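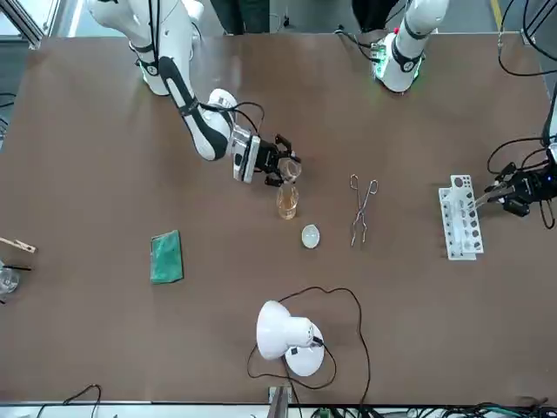
Laboratory glassware is the big family of bottles, beakers, tubes and odd little dishes that people use to hold, mix, heat and look at stuff, mostly liquids. I keep this entry in my household and hobby encyclopedia because I get more letters on it than on anything except jam jars, and I've been washing and collecting the things for most of my adult life. The funny part is how few pieces you need to get going. A small clear beaker, a bottle with something amber-orange in it, a test tube and a white plastic rack with holes in graduated sizes, a pair of metal tongs with looped handles - put those on a brown tabletop and you've already got most of the words I'm going to explain in this article.

Name and meaning

Strictly speaking, glassware ought to mean glass. In practice everyone I know says it for plastic beakers too, and nobody gets corrected unless they're about to put one over a flame. The racks, clamps, tongs and brushes that go along with it are properly called labware or apparatus. I lump them in here anyway, as the old supply catalogs did, and I'm too fond of those catalogs to argue.

The beaker

A beaker is a straight-sided cup with a flat bottom and, usually, a little spout pressed into the rim. That spout is the whole charm of it. You can pour from a beaker into a bottle with a fairly narrow neck if you go slowly and keep the lip close to the opening, and you'll want to practice with water first (I practiced with cold tea, which looks more serious). The marks on the side are only a rough guide. People new to this treat them like gospel and then wonder why their numbers come out wobbly. For real measuring you want a graduated cylinder or a pipette.

Common sizes run from tiny ones, smaller than an egg cup, up to 1,000 milliliters and beyond. My own favorite holds 40 milliliters. It's an awkward size that doesn't match any of my others, and I reach for it constantly!

The bottle

Bottles are for keeping things, beakers are for using them. That's the way Lærke Holst put it to me when I first helped out in her teaching lab at Tistitum, and I've never found a better way to split the two. A bottle has a shoulder and a neck so that it can be stoppered or capped, and it should always have a label. Always. I once spent a whole September working through a shelf of unlabeled bottles inherited from a school storeroom, and most of them ended up going to hazardous waste pickup with a question mark on the form.

Clear glass lets you see the level and the color at a glance. Brown glass keeps light off whatever's inside, so it's used for things that break down in the sun. One thing worth knowing is that an orange or amber color tells you next to nothing on its own. Plenty of liquids look like that, from iodine solutions to weak dyes to apple juice, so go by the label and leave the guessing (and certainly the sniffing) alone.

Test tubes and racks

The test tube is a finger-shaped tube, open at the top and round at the bottom, and it can't stand up by itself. So it comes with a rack. Racks are made of wood, wire or plastic, and I've owned all three. Wooden ones look lovely and stain. Wire ones drain well but rattle. Plastic ones wipe clean in a second, and if they're the kind with holes in different sizes you can keep your skinny tubes and your fat tubes in the same place.

A tube should go in and out of its hole without being forced. I bring it in at whatever slant is comfortable, straighten it up over the hole and let it down gently, since the rounded end is easier to crack than you'd think. If a tube sticks, twist it a little. Don't yank. I've got a Grumdale rack from a yard sale whose two smallest holes have never fitted any tube I own, and I use them for pencils.

Tongs

Crucible tongs look a bit like long scissors with no blades: loops for the fingers at one end, long thin jaws at the other, a pivot in between. They were made for lifting crucibles and their lids when hot. They're not great for beakers, because the jaws are narrow and a full beaker can swing around in them. Beaker tongs have wider, curved jaws, often with rubbery sleeves, and they're worth the extra few dollars.

Lay tongs flat on the bench when you're not using them. The usual teaching is tips up if they're the bent sort, so that the part that touches the crucible stays clean. Mine are straight Drako ones and I mostly just try to remember where I left them.

Small dishes

A watch glass is a shallow, curved dish, named after the glass on the front of an old pocket watch. It does duty as a lid for a beaker, a place to let a few drops dry out, or a little tray for weighing powder. Weighing boats do a similar job in light plastic, and so do evaporating dishes in porcelain, though those are deeper and can take heat.

Washing up

Here's where I get preachy. Rinse everything right after use, before anything has a chance to dry on. Then warm water, a mild detergent and a soft brush, three rinses from the tap and one with distilled water if you have it. A sponge is fine on the outside of a beaker. Scouring pads I keep for the bench and the sink, as a rough one can scratch glass, and a scratched beaker is weaker when you heat it. Tubes need a proper tube brush, and please look at the tip of the brush first - if the bristles have worn off, the bare wire will go straight through the bottom.

Let things drain upside down on a rack or a clean towel. Wiping the inside with paper leaves lint.

Buying secondhand

Run a fingertip lightly around the outside of the rim and hold the piece up to a window. Chips you'll feel, and star-shaped cracks you'll usually see when you turn it. A chipped beaker can hold paper clips for years, but keep it away from heat. I bought a mixed box once that was sold to me as Bellini ware, three beakers and a heap of tubes, with no maker's mark on any of it. The beakers were perfectly good, and I still use them.

See also: Funnels; Jam jars; Pipettes; Stoppers and corks.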